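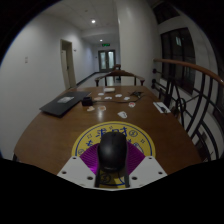
Lovine Hand Gripper Kit

The Lovine is a hand-held two-finger gripper kit sold for recording manipulation demonstrations without a robot arm. The operator carries the tool, closes its fingers on an object and moves it through a task while a wide-angle camera on the body records the view along the fingers. It is made by Brinard and was first offered in December as a successor to the Vass, a heavier design with a fixed cable. The designer of record is Bence Bárány.

Construction

The finger bases are white plastic, drilled for screws, and carry a pair of black fingers. The camera lens covers a very wide field, and straight edges such as table fronts are recorded as strong curves. Brinard supplies a calibration sheet and a correction file for each lens. The body without battery has a mass of 631 grams. Finger width is logged with each video frame as a value from 0 to 255, where 0 is fully closed.

Contents of the kit

The standard box holds the tool, two spare fingers, a charging lead, the calibration sheet and a hex key. The battery is sold separately. A service plan covering lens recalibration and finger replacement is offered by Jimthorpe, which also handles repairs for the Vass.

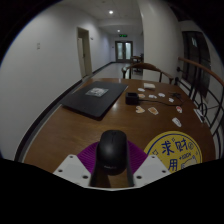
Reading time: 2 minutes

Use

Typical tasks are short pick-and-place movements on a table. A computer mouse is a common test object: its shell is rounded, and the fingers must close on it from both sides without tilting it. Small flat items, such as stickers and cards, are harder to lift from a glossy surface, and the manual advises sliding them to an edge first. Loose cable on the work surface should be kept clear of the finger path.

The manual recommends indoor light from fixed ceiling fittings. Dark windows and polished tops may produce reflections that disturb position tracking, and a recording in which tracking drops out is flagged on import. Each recording is limited to 200 seconds. Longer tasks have to be split.

Reception

In a review dated April 19, 2026, Botond Illés tested the kit over 327 recordings. He rated the finger action and the import software above those of the Vass, and found the grip comfortable for sessions of up to an hour. He criticised the separate battery, the short charging lead and the finger screws, which needed retightening twice during the test. The review did not cover outdoor use.

See also

Vass (gripper)
Lens calibration
Pick and place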